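Idum Maths Pages
Number > Division > Long division by a two-digit number

How to do long division by a two-digit number

Long division is a way of dividing a large number by another number in small steps. When the number you are dividing by has two digits, you will probably not know its times table by heart, so we add one extra step at the start. Before you begin, you should be able to subtract in columns and multiply a two-digit number by a single digit.

The words we need

The number being divided is called the dividend. The number you divide by is called the divisor. The answer is the quotient, and anything left over is the remainder. In 532 ÷ 14, the dividend is 532 and the divisor is 14.

The remainder is always smaller than the divisor. If you are dividing by 14 and have 14 or more left over, the last digit of your answer is too small.

Step 1: Write out the multiples

Write the first nine multiples of the divisor down the side of the page. For 14 they are:

1 × 14 = 14
2 × 14 = 28
3 × 14 = 42
4 × 14 = 56
5 × 14 = 70
6 × 14 = 84
7 × 14 = 98
8 × 14 = 112
9 × 14 = 126

You can make the list by adding 14 each time. Check one line in the middle by multiplying – 5 × 14 is a good one, as it is half of 140. You never need the tenth multiple, because each step gives a single digit.

Step 2: Set out the division

Write the dividend with a line above it and the divisor to the left. Leave plenty of space underneath. Squared paper helps here, with one digit to a square.

Step 3: Divide, multiply, subtract, bring down

Example 1. Work out 532 ÷ 14.

Look at the first digit, 5. It is smaller than 14, so take the first two digits together, which gives 53.

Find the largest multiple in your list that is not more than 53. It is 42, which is 3 × 14. Write 3 on the answer line above the second digit of the dividend.

Subtract: 53 − 42 = 11.

Bring down the next digit, 2, and write it beside the 11. You now have 112.

In the list, 112 is 8 × 14. Write 8 on the answer line. Subtract: 112 − 112 = 0.

There are no more digits to bring down and nothing is left over, so 532 ÷ 14 = 38.

Example 2. Work out 767 ÷ 14.

Take the first two digits, 76. The largest multiple that fits is 70, which is 5 × 14. Write 5 on the answer line and subtract to get 6.

Bring down the 7 to make 67. The largest multiple that fits is 56, which is 4 × 14. Write 4 on the answer line and subtract to get 11.

There are no digits left, so 767 ÷ 14 = 54 remainder 11.

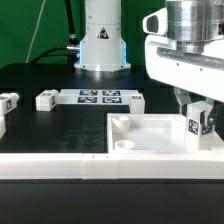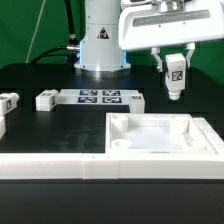
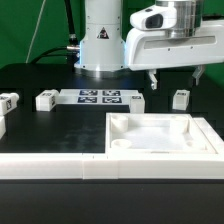
One comment on this page asked whether it would be quicker to divide by 2 and then by 7, given that 2 × 7 = 14, and whether the remainder would come out the same.

For 532 it works very well. 532 ÷ 2 = 266, and 266 ÷ 7 = 38. When there is a remainder you have to be more careful. 767 ÷ 2 = 383 remainder 1, and 383 ÷ 7 = 54 remainder 5. The quotient is correct, but the true remainder is neither 1 nor 5. To find it, multiply the second remainder by the first divisor and add the first remainder: 5 × 2 + 1 = 11. This method also needs a divisor that splits into smaller factors, so it will not help you with 13 or 17.

Step 4: Check the answer

Multiply the quotient by the divisor and add the remainder. You should get back to the dividend.

For Example 2:
54 × 14 = 756
756 + 11 = 767

It is also worth making a rough estimate before you start. 7 × 14 is 98, or almost 100, so each 100 in the dividend gives you a little over 7 in the answer. For 532 you would expect something a little over 35, and 38 is sensible. An answer of 308 would not be.

When a digit of the answer is zero

Example 3. Work out 4256 ÷ 14.

Take 42. This is 3 × 14, so write 3 and subtract to get 0.

Bring down the 5. No multiple of 14 fits into 5, so write 0 on the answer line.

Bring down the 6 to make 56. This is 4 × 14, so write 4 and subtract to get 0.

The answer is 304. Leaving out the zero would give 34, and this is the most common mistake in long division. Once you have written the first digit of the answer, every digit you bring down must put one digit on the answer line – even when that digit is 0.

Carrying on into decimals

If the question asks for a decimal, put a decimal point after the last digit of the dividend and another directly above it on the answer line. Then bring down zeros.

In Example 2 we had 11 left over. Bring down a 0 to make 110. The largest multiple that fits is 98, so write 7 after the point and subtract to get 12. Bring down a 0 to make 120. The largest multiple is 112, so write 8 and subtract to get 8. Bring down a 0 to make 80. The largest multiple is 70, so write 5.

This gives 54.785 so far. The third decimal place is 5, so we round up: 767 ÷ 14 = 54.79 to two decimal places.

Practice

Work these out and check each one by multiplying.

1. 392 ÷ 14
2. 600 ÷ 14
3. 2856 ÷ 14

Answers: 28; 42 remainder 12; 204

Next page: Dividing by a decimal
Printable sheets: Clellach set (with remainders), Grondden set (without remainders)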